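Stullgate Office Supply
Print this page | E-mail this page
99 shares | 5 comments

Neltlow Low Cabinet, Two Doors, One Shelf
Item 1041

Maker: Eberhard
Finish: light wood
Doors: two, hinged, opening outward
Shelf: one, full width
Handles: see "Doors"
Sold with: shelf, hinges fitted, fixing bag, instruction sheet
Sold without: file boxes, lock, casters
Page last checked: 11 April 2025

We sold the old Neltlow for years and had few complaints. When Eberhard announced a new version we asked what was new about it, and the answer we got was mostly adjectives. "Refreshed" was one. "Workplace-ready" was another. We would have liked a drawing. So we put one together, filled it with box files, opened and shut it more than any sane office would, and wrote the page ourselves. The maker's own text is available on request if you want to read about harmony.

In plain terms it's a low wooden cabinet with a flat top, two doors and a shelf across the middle. You put files in it. It will take other things, and plenty of people use these for printer paper or the coffee supplies, but the proportions only make sense once you picture box files lying down or standing up, and that's how we judged it.

The top is flat and the front edge is squared off, with no lip. Some buyers want a lip so that things don't slide off. We don't, as a lip catches every box you drag toward you. You should know it's missing, though, if you plan to park a stack up there and lean over it all day. 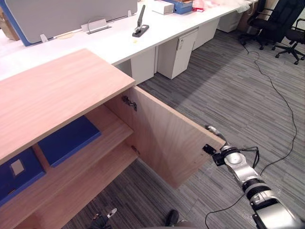
Doors

Each door hangs on two metal hinges, the concealed kind, one high and one low. They open wide, and that is the best thing about this cabinet. On a lot of cheap cabinets the doors stop short and you spend your life reaching around them. With both of these swung out you get a clear run at the full width of the shelf.

The cost of that is floor space. Doors that open this wide need somewhere to go, and the catalog shows the Neltlow tucked into a snug corner beside a plant, where one of the two would hit the wall well before it got anywhere useful. Measure the swing. Then measure where your chair goes when you push it back. We've taken returns from people who did the first and forgot the second.

Eberhard calls the hinges "silent." We'd say quiet. On ours one door sat a hair lower than its neighbor after assembly and needed a turn of the adjusting screw, then another turn the other way when we'd overdone it. Any cabinet with hinges like these is the same, and it takes a minute with an ordinary screwdriver. The instruction sheet gives the whole subject one small drawing with an arrow, and the arrow points at the wrong screw. We told them in March. The sheet hasn't changed.

You can order knobs separately. Plenty of people never bother and just take hold of the door by its edge. That works. It also puts finger marks on the edge, so wipe it now and then with a damp cloth and leave the furniture polish in the cupboard.

Shelf

The shelf runs the full width at mid-height and splits the inside into an upper and a lower compartment. It has a rated load of some 72 pounds according to the maker, spread evenly. "Spread evenly" is doing a lot of work there. Paper is heavy and nobody spreads it; it all goes at the end nearest the desk. We loaded ours properly and it stayed straight to the eye. We also loaded it badly for a few weeks and didn't like the look of it, so we stopped. If you keep old invoices, put them low and give the shelf the lighter stuff.

The catalog talks about "flexible storage zones." There are two compartments. If you want a third, you can buy a second shelf, but then a box file standing on end won't go in either of the gaps you've made, and you'll have paid extra to make the thing less useful. We stock the second shelf. We sell very few and would be happy to keep it that way.

Does it hold box files?

Yes, with some caution about what people mean by the question. The catalog has a neat row of upright files behind the doors, every spine at the same angle. Real offices don't look like that by the second week. One goes in flat, the next one leans on it, somebody leaves another on top of the cabinet with its end over the edge because they're coming right back for it.

We used the blue Fimitz box, the closed type with a finger hole in the spine and a white label. It's a decent box. The finger hole is there so you can hook it out when it's standing in a tight row, and for that it's fine. Lay the box flat and the hole is less help, and most people end up pinching the long edge or getting a thumb underneath. A box that sticks out a little past the front of the shelf or the cabinet top is a lot easier to get that thumb under than one pushed all the way back. Push it back anyway before you close the doors.

Labels are the part worth fussing over. Fimitz puts one on the spine and one on the top face, and you should fill in both. A flat box up on the cabinet gets read from above. A box inside gets read from the front. Fill in only the one you happen to be looking at and you'll be lifting lids to find out what you own. We've been in a lot of offices and seen a lot of blank labels on a lot of identical blue boxes. 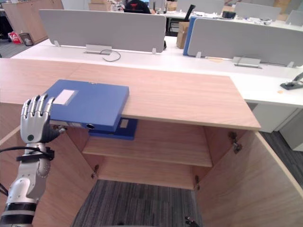
Adaeze Adeleke wrote to us that she thinks we're too hard on flat storage. Her office keeps every box lying down, two to a stack, and she says it's the upright ones that cause trouble, because a half-empty box on its end lets the papers slump and they come out curled at the bottom. She'd also like it noted that the cabinet is the right height to stand at and sort on, and that she uses the top more than the inside.

We'll give her the slumping. A half-full box is better off flat, or better off with a spring clip in it, and the clip isn't included with the Fimitz, whatever the listing on other sites may suggest. Two to a stack is sensible too. It's when the stack gets taller that you start wanting the bottom one every time.

On using the top as a work surface we're less sure. It's steady enough for shuffling boxes around. We wouldn't put a heavy printer up there without asking Eberhard, and when we did ask Eberhard they sent us the harmony text again. Until there's a figure in writing, treat it as a place to set things down.

Where to put it

Against a wall is the obvious spot. Next to a long desk also works, so that a box can go from the cabinet to the desk without a walk, and that's the arrangement we'd pick for anybody who files daily. Leave enough room behind that you aren't scraping the desk each time it gets nudged.

Check the floor before you settle on the spot. Carpet hides a slope nicely, and then the doors give it away by drifting open or drifting shut. If yours drift, look at the floor before you start blaming the hinges. A folded bit of card under one corner has cured more of these than any part we could send you. On hard floors use felt pads, and buy them from whoever is cheapest, because ours are the same ones with a nicer bag.
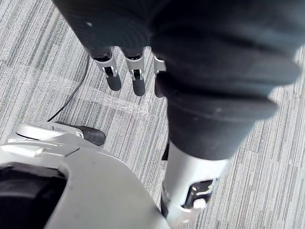
Moving it once it's full is a bad idea. Take the files out, shut the doors, tape them shut with something that won't lift the finish, and get a second person for the other side. Don't drag it by the top. Don't drag it by the doors either, and we wouldn't mention that if we hadn't seen what came back. The hinges are there to carry a door and they'll do that for a good long time, but they weren't meant for pulling a cabinet full of paper across a carpet.

Assembly

The box claims it needs no tools. It needs a screwdriver. Two people will be quicker than one, mainly for the moment when the sides are up and the top isn't on yet. Hang the doors last and do them with the cabinet standing where it's going to live. If you line them up in the hallway and then carry the thing into the next room you'll be doing the job twice.

Check the fixing bag before you start. Ours was complete, but we've had calls about missing shelf pins, and we keep spares. Call with your order number and we'll mail them out. There's no charge for pins.

Warranty

Eberhard gives 5 years on the hinges and the body. Read the paper that comes with it. "Body" leaves out the finish, and "hinges" leaves out anything they decide was caused by overloading the doors. We've put through a handful of claims on the older model and they were paid, slowly. Keep your receipt somewhere other than in the cabinet.

What we don't know yet

How the finish holds up in direct sun. The older one yellowed a bit near windows, and we're told this one won't. We were told that the last time.

Whether the door edges chip. So far ours haven't. It's been used hard, but it hasn't been used long.

Whether the color will match a Neltlow you already own. Eberhard says yes. We stood the two side by side and thought the new one was paler, though the old one has had years of daylight. If a match matters to you, ask for a sample piece first and look at it in your own room.

Should you buy it?

If you need a low cabinet for box files and you have the floor space for the doors, it's a fair one, and we'd take it over the dearer Neltlow with the sliding front, where you can only ever get at half of what you own. If you already have the old model and it still shuts, keep it. There's nothing in the new one you'd notice after lunch.

Fimitz boxes are sold separately, singly or by the carton. Ask for the blue if you want blue. Unless the order says so, the warehouse sends whatever is nearest the door.

E-mail this page | Print this page
Share (99)
Comments (5)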